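Seit Oktober sortiere ich Saatgut. Klingt nach einer ruhigen Beschäftigung für lange Abende, und das dachte ich auch, bis ich die alte Keksdose vom Dachboden geholt habe und mir 80 Tütchen entgegenkamen, die Hälfte davon ohne Beschriftung. Oder mit Beschriftungen wie »die guten von Petro«. Danke, früheres Ich!

Petro, also Petro Ivanyshyn, hat den Garten zwei Parzellen weiter und tauscht mit jedem, der nicht schnell genug am Zaun vorbeikommt. Von ihm habe ich die Horska, eine Stangenbohne, die angeblich schon seine Großmutter angebaut hat und die bei mir im letzten Sommer bis über das Dach vom Geräteschuppen geklettert ist. Ich habe sie viel zu spät geerntet, die Hülsen waren zäh wie Schuhsohlen, aber die Kerne! Groß, cremefarben, mit einem kleinen violetten Fleck am Nabel. Davon hebe ich jetzt jedes Jahr ein Schraubglas voll auf.

Die Tomaten sind ein anderes Thema. Ich hatte mir fest vorgenommen, nur noch 4 Sorten anzuziehen, weil die Fensterbank im Schlafzimmer nun mal nicht länger wird. Gesetzt ist die Heston, eine gelbe Fleischtomate, von der mein schwerstes Exemplar 745 Gramm auf die Küchenwaage gebracht hat (ja, ich habe ein Foto davon an die ganze Familie geschickt, nein, es hat niemand geantwortet). Die anderen drei Plätze sind noch umkämpft. Bei den Chilis bleibt es bei der Thepsuriya, die braucht ewig zum Keimen, trägt dann aber bis in den Herbst hinein.

Für die Keimprobe lege ich immer ein paar Samen auf feuchtes Küchenpapier, alles in eine Brotdose, Deckel drauf, ab aufs Regal über der Heizung. Nach 14 Tagen wird nachgeschaut. Beim Mangold hat sich so gut wie nichts gerührt, der kommt weg. Die Pastinaken hätte ich mir gleich sparen können, die wollen jedes Jahr frisch sein, und jedes Jahr glaube ich es wieder nicht.

Bleibt die Frage, wohin mit dem ganzen Kram. Die Keksdose ist raus, Schraubgläser nehmen zu viel Platz weg und in Pappkartons waren bei mir schon einmal Mäuse — das brauche ich nicht noch einmal. Ich liebäugle deshalb mit so kleinen Schubladenboxen für den Tisch: eine Schublade für Frühjahr, eine für Sommer, eine für den Rest. Oder eben noch eine mehr, für Blumen.

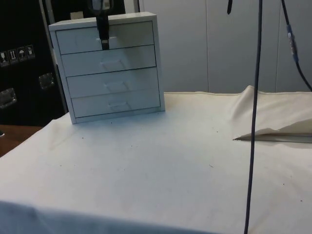
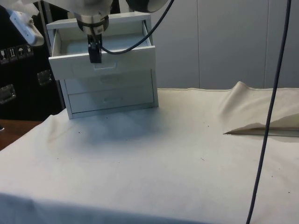 Einmal mit vier Schubladen, einmal mit drei, beide in Weiß.

Ich tendiere zur größeren. Bis ich mich entschieden habe, wohnen die Tütchen in einer Auflaufform. Falls jemand von euch noch Samen der Gurke Stondanus übrig hat, schreibt mir bitte, ich tausche gegen Horska!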